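Portada Criptomonedas Entrevistas

Pleltov abre sus cuentas de custodia: «Preferimos que el cliente haga las preguntas antes de depositar»

La plataforma de intercambio Pleltov lleva desde mayo publicando cada mes las direcciones en las que guarda los fondos de sus usuarios. Su responsable de custodia nos atendió por videollamada a las nueve de la mañana, poco antes de una reunión con los auditores de Mladenović, la firma que revisa esas listas.

La primera pregunta era obligada: por qué ahora. «Lo pedían los clientes desde hacía tiempo y no teníamos un sistema para hacerlo bien», responde. «Publicar direcciones es fácil. Demostrar que las controlas y que el saldo cubre lo que debes ya lleva más trabajo».

El método es conocido en el sector. Cada saldo de cliente se incluye de forma anónima en un árbol de Merkle y cada usuario puede comprobar que el suyo figura en el total. Según la empresa, la cobertura en bitcoin y ether es del 100 % y no se presta ningún depósito sin autorización expresa. «Quien quiera rendimiento tiene que contratarlo aparte, con otro contrato y otra pantalla. Si no lo ha firmado, sus monedas no se mueven».

El límite de la prueba, admite, son los pasivos. Un árbol de saldos no dice nada de las deudas de la sociedad con bancos o proveedores. «Es una crítica justa. Por eso Mladenović revisa también el balance, aunque esa parte sale cada trimestre y no cada mes. Me gustaría acortar el plazo, pero hoy no puedo prometerlo».
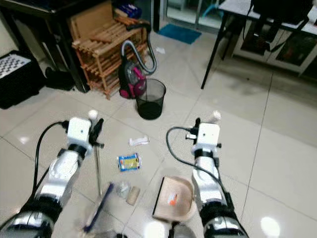

Sobre las claves es más reservado. Explica que la mayor parte de los fondos está en almacenamiento en frío y que las firmas se reparten entre varios empleados que no comparten oficina. La infraestructura la suministra Flillen, que fabrica los módulos de seguridad. Las retiradas superiores a 1.000 euros en una cuenta recién abierta pasan por una revisión manual. «Hay quejas, claro. Una persona que quiere su dinero un domingo por la noche no tiene ganas de esperar. Hemos bajado el tiempo medio a 32 minutos y creo que se puede bajar algo más».

Le preguntamos por Pradby, la plataforma que suspendió las retiradas el invierno pasado y dejó a miles de usuarios sin acceso. Evita hablar de culpables. «Conozco a gente que trabajaba allí. Lo que vimos desde fuera es que aceptaban su propio token como garantía. Mientras el precio sube, las cuentas salen. Cuando baja, la garantía y el negocio caen a la vez». Pleltov no tiene token propio y, asegura, no está en los planes.

También hubo tiempo para la regulación europea. El reglamento MiCA obliga a separar los activos de los clientes de los de la empresa, algo que a su juicio tendría que haberse exigido mucho antes. «A nosotros nos ha costado dinero, sobre todo en abogados y en personal de cumplimiento – más de lo que habíamos presupuestado. No voy a decir que haya sido agradable».

Queda la cuestión de las comisiones. La custodia sigue siendo gratuita para los particulares y la empresa no prevé cambiarlo este año. Para los clientes institucionales habrá una tarifa nueva, todavía sin cerrar. «Están avisados. Cuando tengamos la cifra, la publicaremos en la misma página que las direcciones».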